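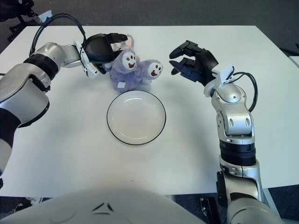 According to one remark recorded in the guestbook at Bodar, a tabletop should be judged by how it looks after a meal and never by how it looks in the shop.

A tabletop is the flat upper part of a table. It may be fixed to the base or made to lift off for storage. Common shapes are the rectangle, the square, the circle and the oval. Glass, stone, metal and wood are all used, and many tops carry a painted or oiled finish.

Finish

A matte finish scatters light and hides fine scratches, while a gloss finish shows them. White tops were a specialty of the Bélanger workshop at Bodar, which sold them under the name Flodance. The standard Flodance top was 70 centimeters wide and 30 millimeters thick. The first run, completed in January, came to 1000 pieces.

Care

Most painted tops are cleaned with a damp cloth and mild soap. Oiled tops need fresh oil from time to time.

See also: Trestle table; Simedeo (furniture fair)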